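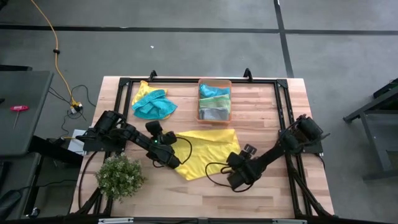 Call for Participants: Olaniyan Small Press Comics Program

The Dadetti Centre for Print and Narrative Art invites applications from writers, cartoonists, letterers, colourists and self-publishers wishing to take part in the Olaniyan Small Press Comics Program. The program supports the completion of short original comics intended for print and is delivered at the Centre's premises in Justthorpe.

Applications close on 2019-05-06 at 5 pm local time. Applications received after that time will not be assessed.

About the program

The Olaniyan program was established to assist comics makers who have work under way and who would benefit from dedicated studio time, editorial advice and access to print production. It is open to work in any genre, including autobiography, humour, science fiction, history, reportage and comics for younger readers. Adaptations are eligible where the applicant holds written permission from the rights holder or where the source work is out of copyright.

Participants attend fortnightly studio sessions at the Centre and meet individually with an assigned editor. Each participant is expected to deliver a finished, print-ready comic of between 16 and 32 interior pages. Finished comics are printed by Dasel, the Centre's print partner, and launched at the Justthorpe Comics and Zine Fair in October.

The Centre will select 11 participants. Two people working together on a single comic, such as a writer and an artist, may apply jointly and are counted as one participant for the purposes of selection and payment.

What participants receive

Each participant (or joint team) receives:

A fee of $2000, paid in two equal instalments. The first instalment of $1000 is payable on signing the participation agreement and the second on delivery of print-ready files.

A desk in the shared studio during opening hours, with use of light boxes, drawing tablets, scanners and the guillotine.

Four meetings with an editor.

A short print run of the completed comic. Participants retain all copies other than those required for legal deposit, one copy for the Dadetti reading room and a small number held back for the launch.

A half table at the Fair, without charge.

The fee is inclusive of superannuation where this applies. Participants are responsible for their own tax arrangements and should seek independent advice if they receive income support. The Centre does not cover travel or accommodation under the general program, although a limited access fund is available as set out below.

The reading room

Participants have borrowing rights in the Dadetti reading room. The small press section currently holds 476 catalogued titles, most of them stapled or hand-bound works by Australian makers, together with a reference shelf on lettering, page layout, paper stocks and the history of newsagent and specialist comics distribution. Material in the restricted cabinet may be consulted on site by arrangement.

Eligibility

Applicants must:

be 18 years of age or older on the closing date;

be Australian citizens or permanent residents, or hold a visa that permits them to be paid for work of this kind;

be able to attend the studio in person for at least two-thirds of the scheduled sessions;

have completed at least one comic, in print or online, of any length. Student work is acceptable.

Current employees of the Centre and members of their immediate families are not eligible. Previous participants may apply again once two full program years have passed.

The proposed comic must not be under contract to a publisher at the time of application. Excerpts previously posted online do not affect eligibility, provided that the greater part of the work remains unpublished. Reprints and collected editions will not be considered.

Selection criteria

Applications are assessed against the following criteria, which carry equal weight:

1. The quality of the sample pages as storytelling, including clarity of sequence and legibility of lettering.

2. The strength of the proposed work and the applicant's grasp of what remains to be done.

3. The likelihood that the work will be completed within the program period.

4. The benefit the applicant would gain from editorial and production support.

Polish is not in itself a criterion. Pencilled or thumbnailed pages may be submitted for the proposed work if at least three finished pages, from this or another project, are also supplied. Writers applying without an artist should note that the Centre does not match applicants with one another, and an application without a confirmed artist will be considered incomplete.

Assessment is undertaken by a panel of three, comprising one member of Centre staff, one working cartoonist and one retailer or publisher. Panel members declare any conflict of interest before reading begins and withdraw from discussion of the application concerned.

How to apply

Please provide the following as a single PDF:

A cover page giving your name, postal address, telephone number and email address. If you publish under another name, please state which name should be used in public announcements.

A description of the proposed comic, not exceeding one page. Please include the full plot. Assessors are not reading for surprise.

Six to ten sample pages. Pages should be in reading order and numbered. Indicate whether the work reads left to right or right to left.

A work plan of no more than one page, showing how many pages will be scripted, pencilled, inked and lettered by the middle of the program.

The name of one referee. Referees are contacted only at shortlisting stage.

Files larger than 20 MB should be supplied on a USB drive by post or delivered to the front desk. Original artwork must not be sent. Drives will be returned if a stamped, self-addressed envelope is enclosed.

Joint applicants should submit one application, accompanied by a signed statement setting out how the fee and the copyright in the finished work are to be shared. A template for this statement is available from the program office. Disputes between joint applicants are not mediated by the Centre.

Rights and credits

Copyright in the finished comic remains with its makers. The Centre asks for a non-exclusive licence to reproduce up to four pages in its annual report, on its website and in publicity for the program. Participants are free to reprint, sell or place the work with a publisher following the Fair. All editions should carry the line "Completed with the support of the Olaniyan Small Press Comics Program" on the inside front cover or indicia page.

All contributors to a comic must be credited by role. This includes flatters, letterers and assistants engaged by the participant, whether or not they are paid.

Access and inclusion

The Centre encourages applications from Aboriginal and Torres Strait Islander people, people with disability, and people from culturally and linguistically diverse backgrounds. Comics may be in a language other than English, in which case a translation of the sample pages should be supplied. Machine translation is acceptable at application stage.

The studio is on the ground floor and has step-free entry from the car park. The reading room is on the first floor and is reached by lift. Adjustable-height desks are available on request. The access fund may be used for Auslan interpreting, support workers, childcare or transport, and requests are considered separately from the assessment of the application.

Notification

All applicants will be notified of the outcome by email. Shortlisted applicants may be asked to attend a brief interview, in person or by telephone. The panel's decision is final. Written feedback is provided to shortlisted applicants only.

Enquiries

Bukola Lawal
Program Coordinator, Olaniyan Small Press Comics Program
Dadetti Centre for Print and Narrative Art, Justthorpe

Enquiries may be made in person at the front desk or through the contact form on the Centre's website, marked "Olaniyan". Staff are able to answer questions on eligibility and file preparation but cannot comment on draft applications. Paper stock samples from Dasel may be viewed at the front desk during opening hours.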